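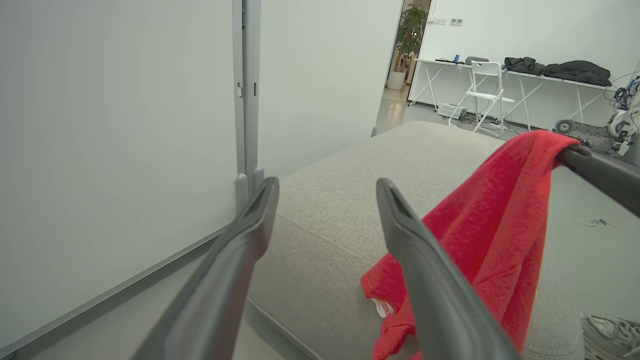
Notes from Our House: The Lost Tooth, the Costume Box and Other Fall News

Well, friends, it is 1st November, the candy bowl is nearly empty already, and I am writing this at the kitchen counter with a cup of coffee I have reheated twice. I promised in the last newsletter that I would keep these shorter. I meant it when I said it, but so much has gone on since then that I'm afraid you are going to get the long version again. Go fill up your own cup and come back, I'll wait!

The big news is that our oldest lost her first tooth. She is seven now and has been watching every single child in her class lose theirs since last May, and she had more or less decided that hers were glued in. She wiggled that thing at breakfast, she wiggled it in the bath, she wiggled it all through her grandmother's birthday dinner (sorry, Mom). Then it came out in a piece of toast on a school morning, ten minutes before the bus, and of course she would not leave without showing it to the driver. So off she went with it in a sandwich bag, and I spent the whole day sure it would never be seen again. It came home safe and sound in her mitten.

The tooth fairy at our house only had quarters that night. I thought this might be a letdown, but a stack of coins under a pillow is a much grander thing than a dollar bill when you are seven, and she has counted them for everybody who has come to the door.

Her little brother took it hard. He is four and does not see why he can't lose a tooth too, and he tried to talk me into tying a string to one of his. We settled on letting him write his own letter to the tooth fairy, which he dictated to me. It said that his teeth were very good and she could come look at them any time she wanted. She wrote back, in very tiny handwriting, and he carried that note in his pocket until it went through the wash.

Then there was Halloween. Some of you will remember that we keep a costume box in the hall closet, and that I have a rule about picking out of the box before we buy anything new. That rule lasted until the second week of October. My daughter wanted to be a mail carrier, which was easy enough (blue shirt, old shoulder bag, 80 envelopes she addressed herself and handed out at every door). My son wanted to be a bus. I made it out of a box from the Drellier furniture store, and it was a lovely bus if I do say so, but it was too wide for people's front steps. He had to stand on the sidewalk and send his sister up for the candy. She was pretty fair about it. She kept the caramels.

We did the whole loop on Painemal Street this year, both sides, and by the end my husband was wearing the bus. We counted up the candy on the living room rug and stopped at 100 pieces, mostly because some of it was disappearing while we counted.

A few of you wrote to ask how the bedtime change went. It went fine in the end, thank you for asking, though the first week was a bear. What helped us most was starting the bath before the dishes and leaving the dishes for later. The kitchen looks terrible at eight o'clock, but both kids are in bed with a book, and I will take that trade. We are on our third time through the same library book about a lost goose, and I could say it to you in my sleep.

Coming up this month, we are driving to my sister's for Thanksgiving, and I am in charge of rolls and something green. If you have a green bean recipe that small children will eat, please send it my way. Pack-ahead car snacks are welcome too, it is a long ride and we have one very carsick little boy.

Thank you for all the kind notes, I read every one, even when it takes me until the next newsletter to answer. I have to run now, the bus comes at 3:15 and I've just noticed her mittens are still on the stairs.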